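About Tarar

Tarar supplies pot plants and planted bowls to homes, offices and care homes in Natthorpe, Litangate and the villages between them. We grow most of what we sell at our glasshouses in Zekumville and deliver it in our own vans. Cut flowers are a smaller part of the business and are sold by order only.

What we grow

The current list has 128 varieties. Foliage plants make up the larger share: ferns, peperomias, calatheas, figs and trailing ivies. Flowering plants change with the season. Cyclamen are not on the list. Spring bulbs are potted from September and held in a cold store until the shoots reach the height given on the product page.

Plants are sold by pot diameter in centimetres, measured across the inside of the rim. The height shown is taken from the base of the pot to the highest leaf and may differ by up to a tenth either way. All compost is peat-free. Feed is mixed in at potting and lasts until the first repotting.

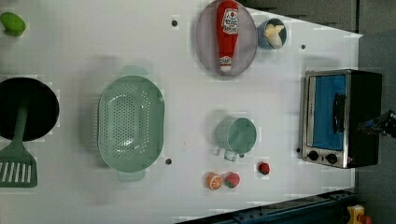
Orders placed before noon leave the glasshouse the next working day. Each plant is watered the evening before dispatch, left to drain overnight and sleeved in paper. Pots above 21 centimetres travel upright in a crate, which the driver takes back. Between November and March the vans are heated, and we do not leave plants outside or in porches during those months. If there is no one to receive the delivery, it returns to Zekumville and is sent again once at no charge.

Contract planting

We look after planting at 53 sites. A contract covers supply, watering, cleaning of leaves, pest checks and replacement of any plant that fails. Visits are fortnightly in summer and every three weeks in winter. Before quoting we take light readings at each position, because most failures indoors come from a plant being placed too far from a window. The minimum term is one year.

The site

The Zekumville nursery has four heated bays and one unheated bay. Rainwater from the roofs is stored in two tanks and supplies the benches for most of the year. Pest control is by predatory mites and sticky traps. Sprays are used on quarantined stock only.

Delivery area and charges

Delivery to Natthorpe and Litangate is free on orders over 100 pounds. Below that a flat charge is added at checkout. We do not send plants by courier. Collection from Zekumville is possible by arrangement, and there is parking beside the packing shed.

Page last revised April 20, 2025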